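Open day at Gallosgate puts a robot to work on old servers

CHEETHAM - Findimon opened the doors of its Gallosgate workshop to the public in September, and 356 people came to watch a machine take its time.

The company takes in retired servers from offices and data centers, strips them, and sells the parts that still have some life in them. Until this year all of that was done by hand. Visitors were invited to see Ukalel, the robot that Findimon hopes will take over the duller half of the job, and to have a cup of coffee, which was also supplied by machine and ran out before noon.

The demonstrations took place every half hour at a bench behind a clear screen. Anyone expecting sparks was in the wrong building. Ukalel's specialty is server motherboards, and its manner with them is that of a person reaching into a handbag that belongs to somebody else. It moves in, stops, considers, and moves in a little more. A technician with a headset explained what it was considering. A few children at the front asked whether it was broken.

The company was frank about why the pace is what it is. A processor that comes out of its socket in good shape can be sold again. One that gets dragged across a field of tiny contacts takes the value of the board with it, and the staff have a drawer of those from the early months. They passed the drawer around. It was one of the more popular exhibits.

On the wall above the bench, a large monitor showed the view from the small camera at the robot's wrist, and most of the crowd ended up watching that instead. From up close a motherboard looks like a town from a low-flying plane, with the memory slots laid out in long parallel streets. The processor sits under a silver metal bracket with small screws in the corners, and it is around that bracket that most of the day's suspense took place, such as it was. 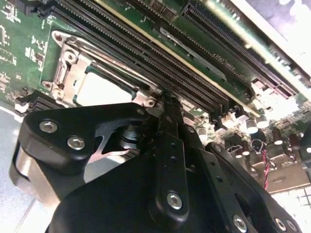 What it costs, and what it does

Findimon says it processed 1,690 boards at Gallosgate last year, all with screwdrivers and patience. It would not say how many it expects Ukalel to handle in its first full year, except that the number would be "a real one." The robot currently works on 11 types of board. Type 12 has been promised for some time and was listed on the handout as "in progress," next to a drawing of a smiling wrench.

Two people are assigned to the robot on each shift. One loads the boards and the other watches the screen. A visitor who did the math out loud, and pointed out that two people could also take the boards apart, was given a tote bag.

The company's answer, when the question came up again at the afternoon talk, was that the pair will be minding several robots once the bugs are out, and that the people who used to do the stripping have moved over to testing and repair. Testing was on show too, in a side room with a hum you could feel through your shoes. It drew fewer people than the drawer.

Some of the better questions came from retired electronics workers, who turned up in good numbers and stayed longest. They wanted to know about static, about bent pins, and about what happens when a screw head is stripped. On the last point the staff admitted that Ukalel gives up and turns on a yellow light, and someone walks over with a pair of pliers. The light came on during the two o'clock session and got a round of applause.

Getting rid of your own

Findimon also took in old computers at the loading dock through the afternoon, at no charge to households. The pile included several desktops, a good many tangled cables and a bread maker, which was handed back. The dock does not normally accept drop-offs from the public, and the company asks residents not to leave things at the gate.

A second open day is planned for the spring. School groups can ask for a morning tour before then by calling the front office at Gallosgate. Closed-toe shoes are required, and there will be more coffee.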